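Fekovden Table Tennis List: archive, message view

Subject: Re: Cases, again
Date: 28 March 2021

Somebody wrote last week:

> Do I really need a case? I've been carrying my paddle in a gym bag
> with my shoes for years and the rubber looks fine to me. Also, if
> I do buy one, square or paddle-shaped?

Oh boy, you asked the right person, because I've been through more cases than paddles! Yes, get one. Shoes and rubber don't belong in the same bag. The grit gets all over the sheet and then you're wiping it down between games at Beddoe night with everybody waiting on you.

As for shape, I'm a paddle-shaped person (I know half of this list will fight me on it). It's small, it slides down the side of a backpack, and you can tell which end is the handle without opening it. I like a dark color for the big round part and something loud for the rest, so I can spot it in a pile of bags.
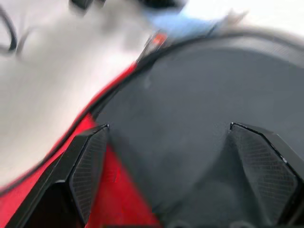

Page last changed: 28 March 2021

The square ones do hold more, I'll give them that. If you carry 2 paddles, go square and don't look back. I had a square Lamel one until last August, when the zipper pull came off in the parking lot at Prulov, and I went back to the simple kind and haven't missed it.

Things I'd check in the store: put your own paddle in before you pay (a fat handle can be a real squeeze), and run the zipper all the way around a few times. Padding is nice on the blade end, where the rubber is. The handle can take a few bumps, so red and black with a soft round top and a plain handle part would suit me fine.
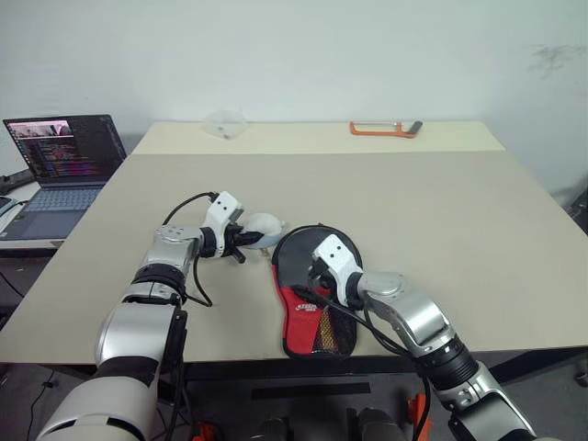 Not so fast, says Lefty at Table 2, padding won't help a bit if you zip the thing up sweaty and leave it in a hot car, so wipe the rubber first and let it air out.

Fair enough! I'm guilty of that one, and I've started leaving mine unzipped on the kitchen counter overnight. If anybody has an old square case they don't use anymore, bring it Thursday, I know a couple of new players who could use one.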